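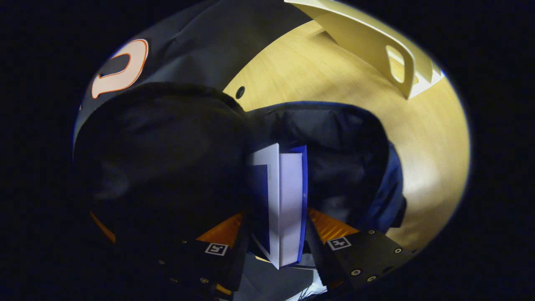
Search this site Enter keyword Go

Kakbridge, 2018-11-29 — Wosum is happy to share that its Winter Bag Drive has wrapped up its second year in Kakbridge, and what a lovely, busy month it has been! All through November, neighbors came by our Morris Street office with backpacks, totes, padded jackets and school folders they no longer needed, and by closing time we had taken in 1096 items, more than we had dared to hope for when we put out the first bins.

Everything is now being sorted and packed at our Wokberg storeroom. Folders and other paper goods are kept upright so the corners stay nice, and the softer things, like coats and fabric bags, get tucked in around them. Almost 300 bags are ready to go out to local families before the holidays, and 129 more will be packed in the next 2 weeks.

We would be so glad of a few more gloves and plain notebooks — new or gently used, any size or color — and the Morris Street door is open until six every evening. Please check the pockets before you drop off a coat!

14 shares | 2 comments

Related news
Wosum opens Wokberg storeroom
Morris Street holiday hours
What to put in a school bag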